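Chapter 4
Care of the Fingers: Inspection, Cleaning and Replacement

After studying this chapter you should be able to inspect the fingers of a hand-held gripper, clean the pads without damaging them, change a worn insert, and fill in the service card correctly.

4.1 Why the fingers come first

In the first three chapters we treated the gripper as one unit. From now on we must look at its parts separately, and we begin with the part that touches the world. A motor or a bearing may run for years with little attention. The fingers do not have this luck. They are pressed against cups, boxes and cloth all day, and small damage to them changes the behaviour of the whole tool before any other fault is noticed.

The examples in this chapter follow the practice of the Lyimo workshop, where the Andotent gripper is serviced every 3000 closing cycles. Your own interval may be different. Write it on the card and keep to it.

4.2 What to look at

Open the gripper fully and hold it over a plain part of the bench in good light. Compare the left finger with the right. They should mirror each other in angle and in height. If one tip stands forward, suspect the mounting plate first and the insert second.

Next, examine the ridges of each insert. Dust collects between them and later becomes hard like glue. Brush along the ridges, never across. The pads need a separate check: press each with your thumb at the tip, in the middle and near the base, and feel for a lifted edge. A pad which has lifted even a little must be replaced – it will not settle back by itself.

At last, try the fasteners on both plates with the small driver. Do not tighten yet. Only find out if any of them turns freely, and note which one.

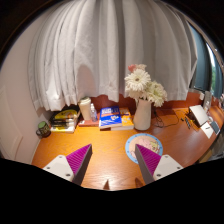

According to one reader of the first edition, the order given in 4.2 is wrong for older tools, and the fasteners should be tried before the fingers are compared, as a loose plate makes the comparison worthless. We accept this for any tool with more than 200 hours of use. For newer tools the order may stay as it is.

4.3 Before you begin the exercise

You will need a soft brush, a lint-free cloth, the small driver and a spare pair of pads. Disconnect the Mirkero battery pack and wait 5 minutes. Lay the removed fasteners in a tray in the same pattern as they sat on the plate, so each one can go back to its own hole.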